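Givis Match Ball, size 5: a full season of Sunday-league abuse
Posted 12/08/2020

I have been meaning to write this one up since the spring, when our season in Noltodport got chopped in half, and then in July we were finally allowed back on the grass and I remembered that I owed a few of you an answer about the ball. So, with apologies to everyone who emailed and got a one-line reply, let me tell you far more about a soccer ball than you probably wanted to know.

A little background first. I play left back (slowly) and I also look after the kit bag for our over-40s side, so the job of choosing match balls falls to me and so does the blame when people don't like them. For years we used the Vela Club, a perfectly decent ball that I have nothing against. It flies true and it doesn't cost much. But ours kept going a bit egg-shaped by the middle of winter, and there is only so long you can listen to a goalkeeper grumble before you start shopping.

I bought two of the Givis balls with my own money, used one for matches and kept the other for practice. The match ball has now done a whole season's worth of games plus the summer friendlies, and the practice ball has had a much harder life than that, poor thing.

First impressions

Out of the box it felt a little heavy to me, and I said so, loudly, and was then handed a bathroom scale by my wife and told to find out. It came out the same as the Vela. I think what I was noticing was the cover, which has a slightly tacky, grippy surface that makes it feel like more ball than it is. You get used to it within a warm-up or two. The colors are plain white with dark blue panels, easy to pick up against a gray sky, and I was glad they hadn't gone for one of those swirly designs that make my eyes go funny when it's spinning.

It arrived flat and took a good long while to pump up with a hand pump. Check the pressure again the next day, by the way. Both of mine dropped a touch overnight the first time and then held beautifully afterward.

How it plays

Lovely, mostly! Short passes come off the foot with a nice soft thud, and it doesn't skip away from you on wet grass the way the old one did. Our center back, Prasetyo Nugroho, has the longest throw in the league and swears he gets better purchase on it when it's raining. He also swears he was once scouted by a professional club, so take that as you will, but I've watched him throw both balls and I'm inclined to believe him on this one.

Long balls are where opinions split. Struck cleanly, it holds its line and drops where you want it. Struck the way I strike it, with a bit of shin and a lot of hope, it wobbles more than the Vela did. Our keeper, who started all this, likes it for catching and dislikes it for punching. I have decided that makes him seventy percent satisfied, and for a goalkeeper that's a record.

Headers are fine. I don't do many of those anymore and neither should you. 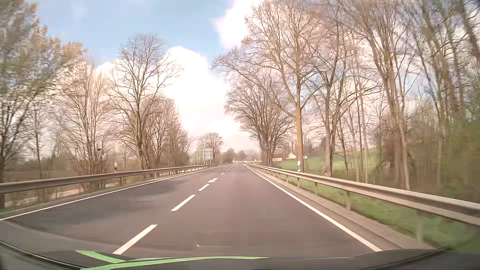 Away days and wear

We travel a fair bit for our games, and the match ball spends its life rattling around in the trunk between the corner flags and somebody's spare boots. No scuffs worth mentioning from that. The practice ball is a different story, as it gets used on the old hard court behind the school whenever the field is waterlogged. The printing has nearly gone on two of the panels and the surface has lost its tackiness, but the seams are all tight and it's still round, and round was the whole point.

One complaint: the valve. It sits a little deep, and the needle on our old pump struggled to seat properly. I ended up buying a Tomaszewski pump with a longer needle, and now there's no trouble at all, but it was an annoying extra purchase and I do wish the makers had thrown a needle in the box. A drop of oil on the valve helps too, if yours is stiff.

Cleaning is easy. Damp cloth, no soap, let it dry away from the radiator. I left the practice ball with mud on it for a whole week in February and it came up fine, though I wouldn't make a habit of it.

Should you buy one?

If you run a grown-up amateur team and play mostly on grass, yes, I'd happily point you toward it. It costs more than the Vela and I think it earns the difference over a season. If you're mainly on hard courts or rough artificial turf, I'd save my money and buy something cheaper that you won't mind wrecking. For youngsters, get the size 4. My nephew has one and it's been kicked against a garage door 538 times by his own careful count, and it still bounces as it should.

I've ordered another two for the new season, and the old match ball is moving down to practice duty. If anyone has tried the winter version in orange, do leave a comment below, as I'm curious whether the cover is the same and whether the valve is any better.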